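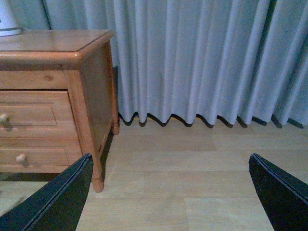 Pine drawers, curtain behind, gripper fingers open. Wrist camera.

Can a robot arm reliably open a bedside drawer and fetch a pill bottle yet?

9 min read

Asked by Si-woo Ma, 1st November

I am trying to get a realistic view of what a mobile arm can do in an ordinary bedroom. The task is small. There is a pine bedside unit with two drawers, each with a round wooden knob in the centre of a recessed panel. The arm has to approach, take hold of the upper knob, pull the drawer out, pick up a small white bottle with a screw cap and hand it over. Afterwards it should close the drawer.

A sales engineer at Flumeo told me in October that drawers are "a solved case". I asked for the failure rate on round knobs and didn't get one. Their demonstration unit has bar handles throughout, and the drawers in it are empty apart from one object placed in the middle.

My concerns, in the order they came up:

1. The knob is round and the fingers are flat. With two flat surfaces on a dome the contact area is small, and any sideways error turns into a force that pushes the fingers off.

2. The wood has a gloss varnish. I would expect poor depth readings from the top and front at some angles, and the highlights move when the arm moves.

3. The knobs, the drawer fronts and the posts are much the same colour, so in dim light there is not a lot to separate a knob from the panel behind it other than its shadow.

4. The bed is close on the left. An approach that would be simple in a showroom has to come in from the front or the right.
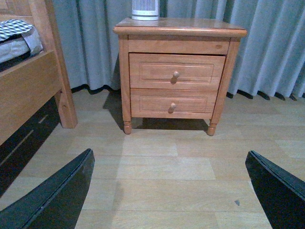
The fourth point matters more than I first thought. If the arm comes in at an angle to stay clear of the bed frame, the pull is no longer square to the drawer front. A drawer pulled off-axis binds, and the controller then has to decide whether it has met the end of travel, a jam, or a finger slipping. All of these look like a change in force over a short time.

There is also the question of how the drawer starts out. People do not close drawers properly. A front standing a few millimetres proud changes where the knob is, and if the position was stored from an earlier visit the fingers may close on air or knock the knob and shut the drawer. I would rather the robot measured it every time.

Then the bottle. It stands upright, it is light, and if the drawer moves in jerks I assume it will fall over and roll. Does the usual software check again after the pull, or does it carry on with the position it expected?

I am not interested in general remarks about progress. I would like to know which of these steps works today without a person watching, and which does not. For context, this would be for a relative who can't bend easily. She has someone in the house at night but is alone for part of the day. If the honest position is that a cheaper fix is better, I will accept that as a reply.
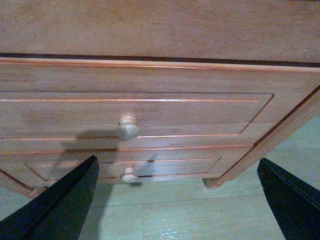 3 replies

Ok-hee Won (most helpful)

I maintain the arms in a small test flat in Dunden. We use a Pimeck parallel gripper with flat fingers, so the geometry is comparable with yours. I will go through the steps separately, as a single success figure for the whole task hides where it fails.

Finding the knob. Works. Colour similarity is less of a problem than you expect, as current detectors rely on shape and context and a panelled drawer front is a strong cue. What does go wrong is picking the wrong one. When the wrist camera is low and close, the two knobs come nearly in line vertically, and a system that simply takes the nearest or largest will sometimes choose badly. Fix the choice of drawer from further back, where the whole unit is in view, and track it in. Don't let it choose again at close range.

Depth on varnish. Partly works. The top surface is the worst. The knob itself is curved, so there is nearly always some part of it that returns a usable reading. We do not trust the value in any case. The arm moves to a point in front of the estimated position and advances slowly until it feels contact.

Gripping the knob. Works with care. Go behind the cap of the knob and close on the neck, so that the cap holds the fingers during the pull and friction matters much less. With flat fingers this needs enough room between the cap and the panel for the finger thickness. Measure that gap on your unit before anything else. If the fingers do not fit, you are relying on friction against a dome and I would not leave it unattended. Rubber pads help for a while and then get dirty.

Pulling. This is where most of ours fail. We logged 109 openings on a two-drawer unit with round knobs. The pull accounted for more failures than all the other steps put together, and nearly all of those were off-axis approaches of the sort you describe. What improved it was letting the wrist be soft sideways and stiff in the direction of travel, so that the drawer leads the hand along its own line. If your arm only has position control, expect binding.

Metal slides make this much easier than wood on wood. Look along the side of the drawer when it is open. A dark strip running front to back between the drawer wall and the cabinet is what you want to see. Wooden runners vary with humidity and I would budget extra time for those.

The proud drawer front. You are right to measure every time. Stored positions are fine for driving the base to the bedside and should not be used for the fingers.

The bottle. Better than you fear, provided the drawer is pulled slowly. The usual failure is stopping sharply at the end of travel. Stop short of the end. You need only enough opening for the fingers to enter from above and for the camera to see the drawer bottom. And yes, look again after the pull. Some packages do this by default and some don't; ask for it in writing.

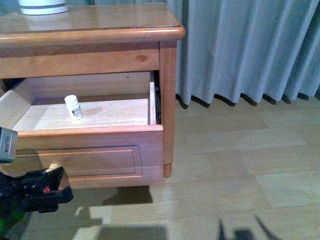
Picking from the open drawer

Treat this as a separate task with its own checks. An open drawer with one bottle standing on a pale flat bottom is close to the best case. The white cap against beige is low contrast but the label gives the detector something to work with. The constraints are mechanical.

- Height of the opening. The table top and the rail beneath it sit over the back of the drawer, so anything stored deep inside has to be reached at an angle or not at all. Keep the bottle towards the front.
- Side walls. Flat fingers need clearance on both sides of the bottle. One pushed into a corner cannot be taken with a straight vertical grasp. We nudge it out first, which works on a smooth base and is unreliable on drawer liner.
- Arm body. The planner must know about the open drawer as an obstacle once it is out. Ours did not for the first month and the forearm hit the drawer front regularly.
- Shadows. With a lamp or window on one side, the arm throws its own shadow over the work. Detectors trained on bright, even images can lose the bottle at that point. Test at the time of day you intend to use it.

Reading the label is another matter. At head-camera distance the print on a small bottle is too small to read, ours or anybody's. If there is more than one bottle in the drawer, the robot should not be choosing between them on appearance. Use a large printed tag on the cap, or keep a single bottle in that drawer.

Closing the drawer

Simple. Push on the panel near the centre with closed fingers until the force rises, then stop. Pushing on the knob also works but the fingers tend to slide off it.

So, to your actual question: finding, closing and picking one bottle are good enough to leave alone, on a unit you have tested. The grip depends on the gap behind the knob. The pull is not good enough if the bed forces an angled approach. Moving the unit a hand's width away from the bed would do more for you than a better robot. I'd also swap the round knob for a bar handle, fixed horizontally. It costs very little and removes the worst step.

Reply from a guest

Why not just leave the drawer open? Or put the pills on top. I don't see what the arm adds for this.

Reply from deskbound_k

The guest has a point about the top surface, though in a lot of homes it is already taken up by a lamp or some appliance, and a gripper reaching past that is a new risk. A shallow tray fixed to the side of the unit would be easier for both the person and the machine.

On the Flumeo remark, I have heard the same sentence from them. I believe it refers to their own fitted cabinets, where the handles are known in advance. The older Do software had a similar limit: it would open any drawer you had taught it and would not attempt one you hadn't, which in hindsight was sensible behaviour.

I'd disagree with Ok-hee on one thing. I would not call the pick good enough to leave alone when the object is medicine. A dropped cup can wait until someone comes home. A bottle that has rolled under the bed has to be reported straight away, and the few systems I have used could not tell a bottle dropped on the floor from one that was never picked up. Both came back as "grasp empty".

Comment from Si-woo Ma

Thank you, this is what I was after. I measured the gap behind the upper knob with a steel rule and the fingers go in, but only just, and only if they arrive square. I will move the unit away from the bed and try the pull again with the wrist set softer - it was on position control, as you guessed. The handle swap needs permission from its owner, who likes the knobs.

To the guest: the drawer is kept closed on account of a grandchild, so open storage is out.

Comment from Ok-hee Won

If they only just fit, check the finger edges for burrs as well. Ours marked the pine.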